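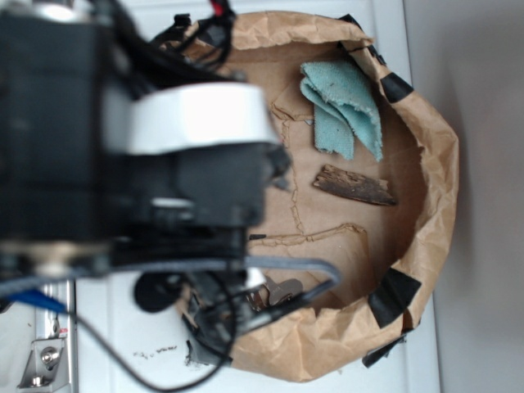 Paper Bags or Plastic Bags? A Study of Grocery Carriers in Flellitz

Introduction

Our group wanted to find out why shoppers in Flellitz pick the bags they do. The town has two supermarkets, Bakker and Flistano, and both stopped giving out free plastic bags last September. Since then customers have been able to buy a brown paper bag, buy a heavier plastic bag, or bring their own. We expected price to be the main reason for any choice.

Method

We used a short paper survey with 15 questions. It was handed out near the exits of both stores, with permission from the managers, between four and six in the afternoon. We stopped when we had 200 completed forms. Forms with more than half of the answers missing were thrown out and replaced.

We also ran a simple strength test at school. Paper bags from each store were loaded with cans and carried up and down the main stairs until the handle or the bottom gave out. The test was repeated after the bottoms had been sprayed with water, to copy what happens when frozen food starts to sweat.

Results

Most people said they brought a bag from home when they remembered. The most common reason for buying a bag was forgetting, and price came well below that. Older shoppers were more likely to own a wheeled cart, which we had not included as an answer, so they wrote it in the margin.

Among people who bought paper, many reused the bag at home for recycling or to line a bin. Very few took it back to the store for a second trip. People who bought heavy plastic did tend to bring it back, and several complained that they now had a closet full of them.

In the strength test, dry bags from both stores held up better than we expected. The handles usually failed before the bottom did. With damp bottoms the order changed, and the cans came through the base, in one case on the first flight of stairs. Bakker bags have a folded second layer at the bottom and lasted longer when damp.

Problems with the study

The late afternoon is when people stop on their way home from work, so our sample probably has too many commuters in it. Question 2 asked how many bags a person used "per trip," and some people answered for the whole week. We left that question out of the results. We also did not visit Fuko, the small corner store by the station, where bags are still free. Its customers might have answered differently.

Discussion

Our guess about price was wrong for this sample. A sign in the parking lot reminding people to bring their bags might do more than raising the charge. Flistano already has a small sign, but it is inside the door, and by then most people do not want to walk back to the car.

If we did the project again, we would add the wheeled cart as an answer, reword Question 2, and hand out forms in the morning as well.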